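Last revised Thu 11 July. Applies to Stellach Leave & Absence, hosted edition.

# Stellach Leave & Absence

Stellach Leave & Absence is an accrual and absence-tracking module for HR and payroll departments. It calculates leave balances, routes requests for approval, and passes approved absences to payroll as coded lines. It can be licensed by itself or added to an existing Stellach Payroll installation.

The module holds no salary data. It stores hours, dates, absence codes, and the rules that connect them.

## Accrual engine

Balances are computed from rules assigned to an employee group. A rule consists of a base rate, an accrual interval, a cap, and a carryover setting. Intervals can be weekly, biweekly, semimonthly, monthly, or annual. Hours-worked accrual is also supported and reads from the imported timesheet file.

Each balance is rebuilt from the ledger every time it is displayed. No stored total exists that can drift from the entries behind it. If a hire date is corrected after the fact, the ledger is recalculated from that date forward and the differences are posted as adjustment lines with the user ID of the person who made the change.

- **Tenure steps:** up to 12 per rule, effective on the anniversary date or the first day of the following pay period
- **Caps:** on accrual, on balance, or both
- **Carryover:** none, limited, or unlimited, with an optional expiration date
- **Proration:** calendar days, working days, or scheduled hours
- **Negative balances:** blocked, allowed to a limit, or allowed with second approval

Rules are versioned. A rule that has been used in a closed period can't be edited, only superseded. 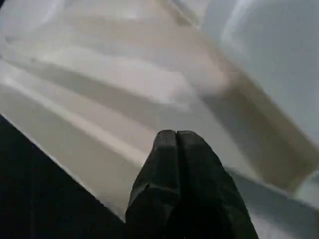 *Gripper fingers, close view.*

## Absence codes

The module ships with a starter set of codes: vacation, sick, personal, bereavement, jury duty, unpaid, and holiday. Any of these can be renamed or retired. Customers may define up to 200 active codes per company file. Retired codes don't count toward the limit and remain visible in historical reports.

Each code carries four attributes:

| Attribute | Values | Default |
|---|---|---|
| Paid status | Paid, unpaid, partial | Paid |
| Draws from balance | Named balance or none | None |
| Minimum increment | 15 min to full day | 1 hour |
| Visible to coworkers | Type shown, absent only, hidden | Absent only |

Partial pay codes require a percentage and a pay element number. The percentage is sent to payroll as entered. The module doesn't convert it to a dollar amount.

## Requests and approvals

Employees submit requests from a browser or by email. Emailed requests must come from the address on the employee record and must contain a start date, an end date, and a code name. A message that can't be parsed is returned to the sender with the unread line quoted.

Approval chains run to a depth of 3. A delegate can be named for each approver, either for fixed dates or until canceled. Requests not acted on within the configured period go to the next level or stay where they are, depending on the company setting. The module doesn't approve anything automatically.

Overlap checks compare a request with approved absences in the same group. The check is advisory by default. It can be made blocking for selected groups and date ranges, such as year-end close.

## Payroll export

Approved absences are exported at period close in one of the following layouts:

- Stellach Payroll native
- Skamo fixed-width
- Evwood CSV, with or without header row
- Custom CSV, mapped by the customer

The export file is locked after it is generated. Changes made later to an exported absence appear as a reversal line and a replacement line in the next open period. Cost center and job codes are passed through unchanged if they are present on the employee record.
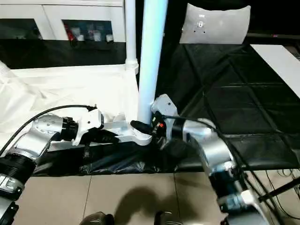
*Two arms at a white pole; the left gripper holds a white plastic part.*

## Capacity and performance

The hosted edition is sized by active employee records. Records in terminated status are retained but are not counted.

| Tier | Active records | Company files |
|---|---|---|
| Standard | 1,010 | 2 |
| Extended | 3,820 | 8 |

A full ledger rebuild at the Extended limit completes in around 3 minutes. The module remains readable during a rebuild, but requests can't be submitted. Rebuilds are triggered by a change to a company-wide rule or by an administrator. Ordinary corrections rebuild only the affected employee.

## Setup

Initial setup requires three files: employee master, opening balances, and approver list. Templates are supplied with the license. Opening balances must be stated in hours to two decimal places. Balances kept in days should be converted using each employee's scheduled hours, since the import doesn't apply a standard day length.

Import order matters. Load the employee master first, then the approver list, then balances. A balance line for an unknown employee number is rejected and written to the exception report. The remaining lines are loaded.

Customers moving from Nanayakkara Timekeeping can use the conversion utility, which reads the Nanayakkara backup file directly and carries over up to five years of absence history. Accrual rules aren't converted and have to be entered by hand.

Changes in the May release: semimonthly accrual on the 1st and 16th, separate expiration dates for carryover hours, and a corrected sort order in the exception report.
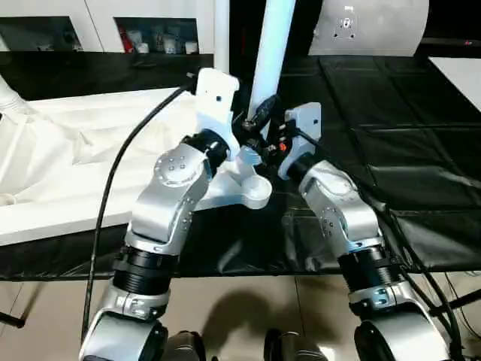

**What happens to unused vacation when an employee is terminated?**

The remaining balance is frozen on the termination date and listed on the payout report, in hours. Whether those hours are paid depends on the payout setting of the balance and on state law, which the module doesn't evaluate.

## Support

License and tier questions go to Eftychia Papadakis, Accounts. Conversion files and import exceptions go to Auður Fogh, Technical Support. Include the company file number and the exception report in PDF or text form. Don't send employee master files by email; use the upload page in the administrator menu.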